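Histley Tabletop Class

The Histley Tabletop Class is a student robotics course and club project run at Derum College in Histley. Students who take part teach a pair of robot arms to do small kitchen chores on an ordinary work surface, such as setting out plates, picking up a piece of food, or bringing a dish closer to a rice cooker. It began as an evening club for people who simply liked to tinker, and although it now counts toward a diploma, it has kept a good deal of that easygoing club feeling. Many former students still come back in September to meet the new group and, as often as not, to stay and argue about camera settings.

Background

The club grew out of a shared interest in everyday objects. Earlier student projects at Derum had mostly worked with wooden blocks and foam cubes, which are easy to grip and easy to tell apart, and after a couple of years the members had grown a little tired of them. A plate seemed like a modest next step. It proved to be quite a large one, for a shallow round plate lies close to the table and gives two straight fingers very little to hold, and the first autumn was spent almost entirely on getting a single plate to move from one place to another.

The rice cooker came later, and is fondly remembered by everyone who was there for it. It is smooth, rounded and much heavier than anything the club had tried before, and students are taught to treat it mainly as a landmark: something to reach around, to come up beside and to touch gently, long before anyone tries to lift a lid. 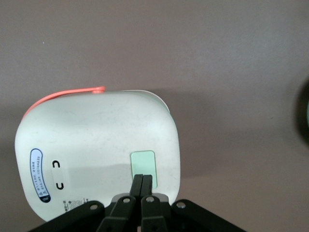
Contact of the gentle kind takes up more of the class than visitors expect. A student may spend a whole evening learning how slowly a fingertip should arrive at a hard surface, and how soon the arm should stop once it gets there. The class handbook, known as the Patrício notes after the building where the club first met, puts it in plain words: come in slow, stop early, look again.

Course

The course runs for nine weeks. Students work in teams of four, and each team shares one station with two arms, placed side by side at the back of the table so that both can reach the middle. In the first weeks the arms are guided by hand, and students learn to open and close the gripper, to approach an object from overhead, and to back away again without dragging anything along. Most of them find the backing away harder.

Next come the wrist cameras. Each arm carries a small one near the gripper, and a second view is taken from a fixed camera that looks at the whole table. Comparing the two is one of the oldest exercises in the class, and students are asked to work out the same layout from both before they are allowed to record anything. A wrist view is good for the last few inches of a reach, while the wider one helps with the question of which arm ought to go first. 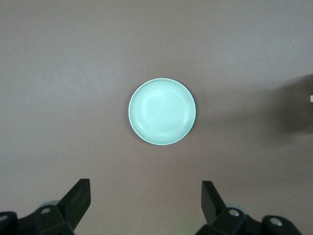 A pale green plate seen from the wrist, with the gripper fingers apart.

Recording takes up the middle of the course. One recorded attempt, from the first movement to the last, is called a run, and runs that go badly are kept along with the good ones. Each team writes a short note beside every run, saying what the arm was meant to do and what it did. These notes have become a cheerful sort of literature in their own right — there is a thick binder of favorites on the shelf in the club room, and new students are encouraged to read it with their lunch.

Layouts

The way objects are set out before a run is called a layout. The simplest has one plate and plenty of bare table on every side. Harder ones add a second plate, a small piece of food, or a container laid on its side, and ask the team to decide what should be handled first. Objects are shifted a little between runs, so that the arm cannot do well merely by repeating one path over and over.
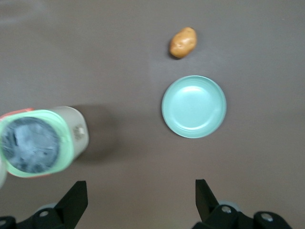
Small, uneven foods are popular with the students and have a reputation for being troublesome. An oval shape will roll when it is pinched near one end, and a team that has been doing beautifully with plates may find itself chasing its supper across the table. The usual advice is to turn the gripper so that the fingers close across the narrow side, and to wait a moment before lifting.

Year-end showing

The course closes with an open evening called the Dralel, a name carried over from the club's first piece of control software, which was retired long ago. Each team is given a layout it has not practiced and is allowed five tries. Points are awarded for finishing the chore, for keeping the two arms out of each other's way, and for leaving everything else on the table undisturbed. Guests are welcome, and there is generally something warm to eat afterward. 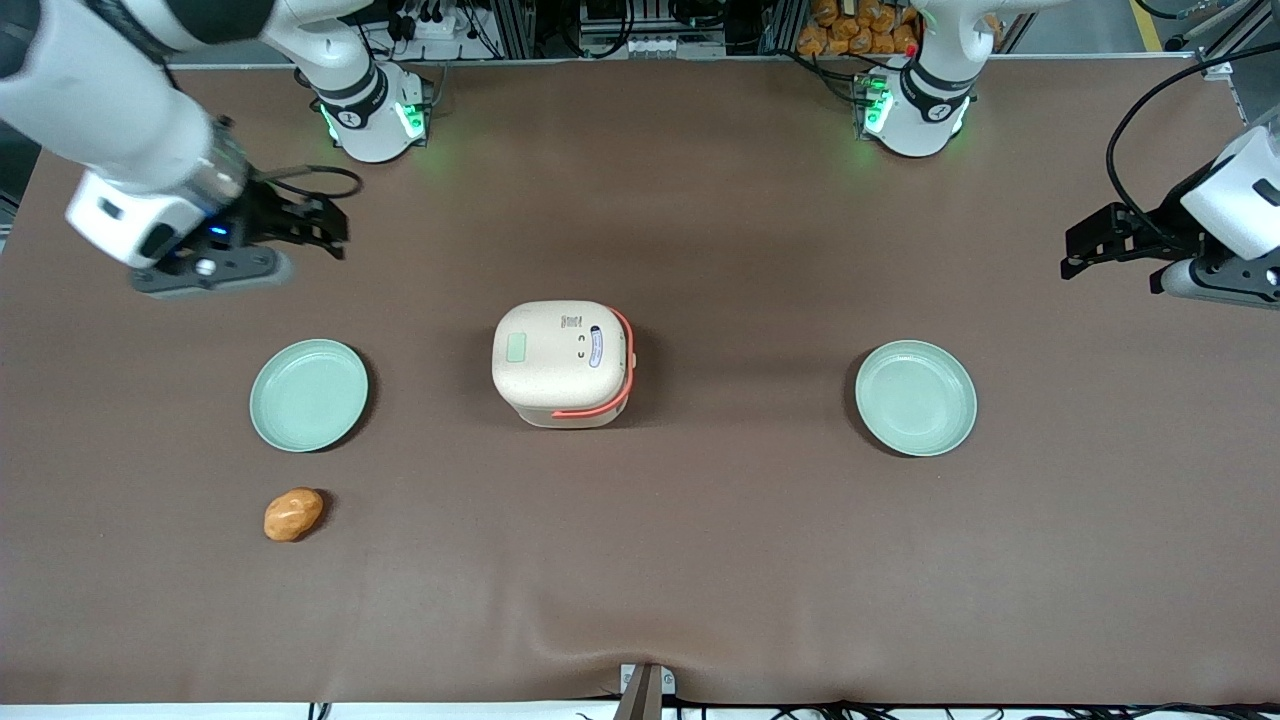

Records and later use

The latest group kept 114 runs, the most of any year so far, and these were added to the club's shared archive together with the written notes. Later groups use the archive to compare their own work with that of earlier students, and to train simple programs that try to repeat a chore without a guiding hand. Results have varied a great deal from one chore to the next. Plates have gone fairly well, food less so, and work that needs both arms at once is still considered the hardest part of the whole program.

Former students have also used the notes to start smaller groups of their own in and near Histley, usually with a single arm and whatever dishes could be spared from home. Derum lends these groups the handbook and, when it can, a spare gripper.

See also

Derum College
Patrício notes
Student robotics clubs

Page last revised 2025-07-11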